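## 3.4 Clearing a double pick

A double pick is logged as fault 559. It means the gripper has closed on more than one item, and the Gikance controller will not release over the bin until the fault is cleared.
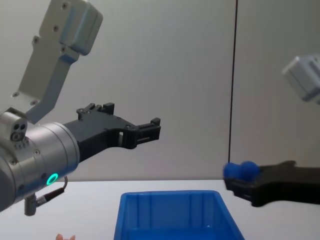

*Merle Ellery*

1. Press **Hold** on the pendant. Both arms stop where they are.
2. Wait 3 seconds before reaching past the table edge.
3. Support the items from below and select **Jog > Open**, one step at a time.
4. Set the items back on the table, apart from each other.
5. Select **Clear 559**, then **Resume**.

**Caution:** Do not pull items out of closed jaws. The finger mounts can shift, and you will have to repeat the alignment in Section 14.

### If the fault comes back

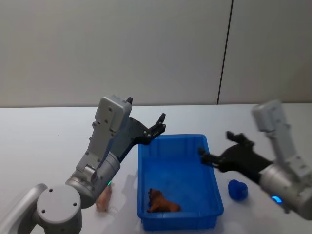
Fault 559 returns most often when the item count no longer matches the table. The controller counts what is in the bin and what is still outside it. With the toy animal in the bin and the round blue item on the table to its right, the count for those two should read one in, one out. If it doesn't, select **Recount** before you resume.

Report a third fault in one shift to Dayana Quispe.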